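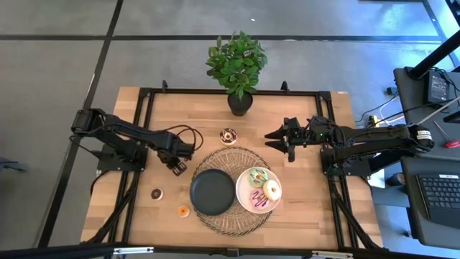

Attendance should mean people in the ground

7/18/23

The attendance figure read out over the speakers at most lower-league soccer matches is a sales figure. It adds season tickets, single tickets, away sales and complimentary passes, and it does not subtract anyone who stayed home. League rules allow this. I think they should stop allowing it.

Dokcombe is a useful case, as the club prints both numbers in its annual accounts, several pages apart. For the November home match against Takum, the announced crowd included 203 complimentary tickets. The gate system recorded 92 of them being scanned. The rest were counted as present and were not. The same match had more than 80 season ticket holders absent, all of them also counted as present.

The usual defense is that a ticket sold is money received, and money is what the club needs to report. That is a fair reason to publish ticket sales. It is a poor reason to call them attendance. A complimentary ticket brings in no money at all, so the announced figure does not even work as a revenue measure. It mixes two things and describes neither.

The error matters in three places. Stewarding levels are set partly on past crowds, and a club that overstates its crowd pays for staff it did not need. Catering orders have the same problem. The third is sponsorship. Dorance, whose boards run the length of the Van Wyk Stand, pays a rate tied to average attendance over the season. I have no view on whether the rate is a good one, but the buyer and the seller ought to be using a number that means what it says.

Gate counts have faults of their own. Older turnstiles skip when two people push through close together. Scanners lose their connection and the steward waves the line in. Children under five are often lifted over and never recorded. At a small ground, a bad afternoon can put the count out by a noticeable margin. But these are measurement errors, and they can be checked by running a hand count at one gate and comparing. An absent season ticket holder is not a measurement error. He is in the total by definition, every match, and no check will take him out.

My proposal is narrow. Clubs with working scanners would publish two figures on the match report, tickets issued and entries recorded, and the announcer would read the second. Clubs without scanners would publish tickets issued and label it that way. Grounds holding fewer than 200 could be left out entirely — a steward at the gate can count that many with a hand clicker.

Published averages would fall in the first season under this rule. The league table of attendances would need a note marking the change, and comparisons with earlier seasons should use the tickets issued column, which would still be there.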